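# Why Does the Newspaper Say Sorry in Such Small Letters?

*by Oratile Nkuna*

Somewhere in most newspapers, usually near the bottom of a page your grandfather skips, there is a little box called **Corrections**. It's where the paper admits it got something wrong. You may notice that the mistake was printed in letters as big as your thumb, and the box is printed in letters as big as an ant's lunch.

Let's look at how that happens.

## A mistake is born

Suppose the town of Umham wants to build a new bridge. The mayor gives a speech. A reporter from the *Dusten Courier* writes down that the bridge will cost 3116 dollars per family. Everybody in Umham spills their coffee. People who have never once thought about the bridge are now extremely interested in it.

The real number was 30 dollars per family. The 3116 was the number of families.

How does a grown-up with a desk and a lanyard do this? Easily. She was in a hurry, the two numbers sat next to each other on the same sheet of paper, and the editor who should have checked was checking four other stories. You've done the same thing on a math worksheet. The difference is that your worksheet doesn't get delivered to people's porches.

## What is supposed to happen next

Someone calls or writes to the paper. A good editor looks it up, says a word I can't put here, and fixes it. On a website, the wrong number gets changed and a note is added saying what was changed. In the printed paper, which can't be changed once it's on your porch, the note goes in the box.

A proper correction tells you what the paper said and what was true. It looks like this:

> A story on Monday about the Umham bridge gave the wrong cost per family. It is 30 dollars. The number printed, 3116, is the number of families in the town.

A sneaky correction looks like this:

> A story on Monday about a bridge has been updated for clarity.

Clarity! Read that one again and see if you can tell what the mistake was. You can't, and neither could I, and I've had a lot of practice.

## Mistake, slant or lie?

Grown-ups like to shout that a newspaper is lying. Sometimes one is. But there are different ways for a story to go wrong, and they don't all deserve the same shout.

- **A mistake** is getting it wrong by accident.
- **A slant** is using true things but picking only the ones you like. ("Mayor spends town's money" and "Mayor builds safe bridge" could be the same story.)
- **A lie** is saying something you know is false.

The corrections box is pretty good at mistakes. It's bad at slant. I have never seen a box that said, "On Tuesday we were a bit mean to the mayor and left out the part where she was right." I keep looking.

## Something to try at home

Pick a news story that has a number in it. Then look for the same number in 3 different places: another paper, a radio station's website, maybe the town's own page. If they all match, good. If they don't, find out who said it first, as the others may have just copied.

And if you find a real mistake, write to the paper. Be polite. Say which story, which day, and what the right answer is and where you found it. Kids do get these printed. Your name probably won't be in it, I'm sorry to say.
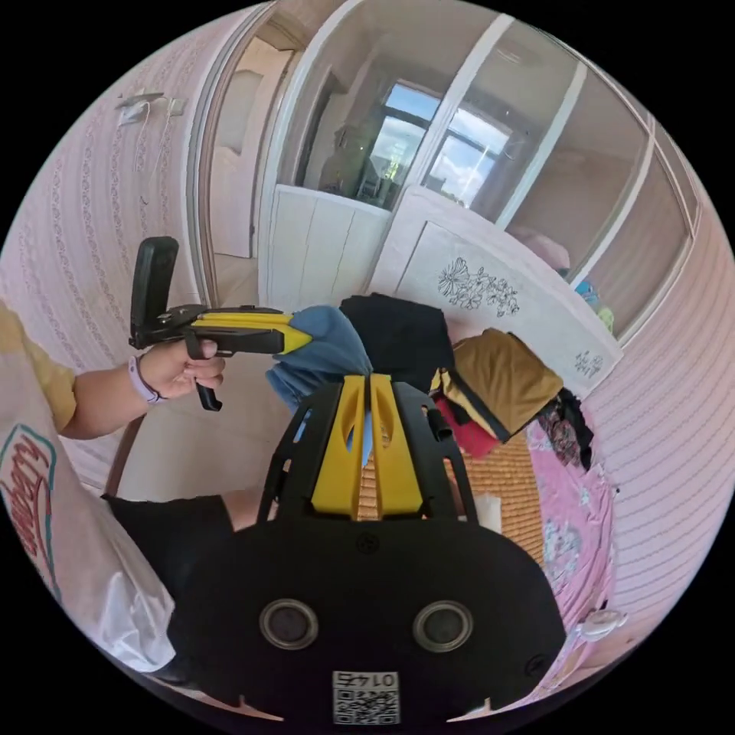 Keep a copy of the story before you send your letter, too. Websites get fixed, and then it's your word against theirs.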